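Friday, May 29, 2020

Revising the second Grorkia book

I finished the second draft of the Grorkia sequel on Tuesday night. It came in at 132 thousand words, too long by a fair bit, and I have started cutting. A few people have asked how that works, so this post is mostly notes on the process.

The first thing to go was the ferry chapter. It was my favourite piece of writing in the draft and it did nothing for the plot. Mieke Mertens read it twice and told me both times that she had skipped to the end. I saved it in a separate file and moved on.

The second thing was Lengyel's brother. He had a name, a limp and a job at the harbour, and he turned up in four scenes to tell Lengyel things she already knew. Two of his lines went to the innkeeper. The rest are gone.
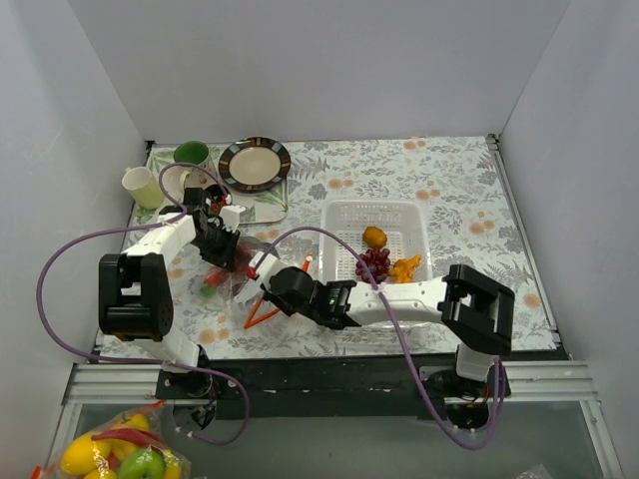 After that it got slower. I print each chapter, read it aloud with a pencil, and mark any sentence I trip over. I do the typing in the afternoon. On a good day I get through 11 pages. Last Monday I got through three, and one of those I put back the way it was.

Angelica Mangubat and Alfredo Bañez are reading the opening chapters for me. Angelica writes crime and is strict about who knows what and when. She found that Lengyel mentions the fire at Bavent before the messenger arrives with the news. I had read that page at least a dozen times. Alfredo mostly comments on the dialogue, and he would like everyone to stop sighing. I ran a search and he has a point.
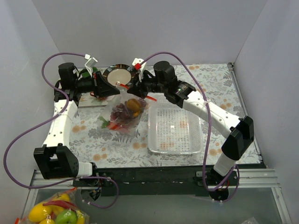

The map still needs redoing. In the first book Bavent is a day's ride north of the river, and in this one I had people walking there before lunch. Precious Manalastas, who drew the original, has offered to do a new version if I can settle on the distances by July. I have a notebook page of travel times now and I am trying to stick to it.

For reading, I am partway through a library copy of a novel about lighthouse keepers and enjoying it, though the middle drags. I also reread my own first book, with a pencil, and found a typo on page 105. If you have the paperback, the colour of the horse on that page is supposed to be grey.

Next post will be about chapter titles. I still haven't decided whether to have any.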